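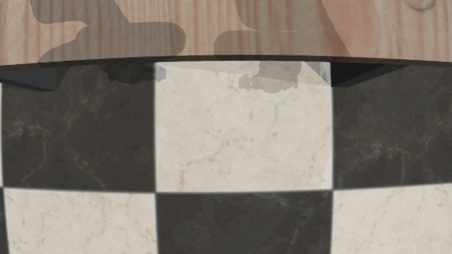 Wood grain in the render, with a couple of soft shadows across it.

Hi Nadja,

February update on the cover crop trial at Haltden, a bit longer than the last one because there's finally something to tell!

We got 32 acres of rye and clover in behind the corn, which is short of what I promised you in the application. The combine sat with a bad bearing for most of a week, then it rained, and by the time the bottom field could carry a drill I didn't want to waste your seed on it. So the bottom field is our bare check strip now (Lesia Yatsenko's idea, and a good one, I think).

The rye looks great. The clover is patchy, thick along the lane and pretty thin up by the Aigner fence, where the geese have been at it. I walked it with Lesia and she thinks it'll fill in if we get a mild spell. I'm less sure, but she's been right before.

Money: we've spent $2,482 so far, nearly all of it seed and the drill rental. I'd set aside $2,000, so we're over, and the difference came out of the farm account. I'm not asking you to cover it. I would like to move the leftover soil test money over to fuel though, if that's okay with you. Let me know and I'll redo the budget sheet.

Still to do: five soil samples from the rye, the same from the check strip, and then we have to settle when to kill the rye. Lesia wants it early. I'd like to let it get knee high, mostly for the weeds, and we've been going back and forth on it over coffee. Planting corn into it comes after that, weather willing.

I still owe you the rainfall sheet. It's in the truck, and I'll send it along with the soil results.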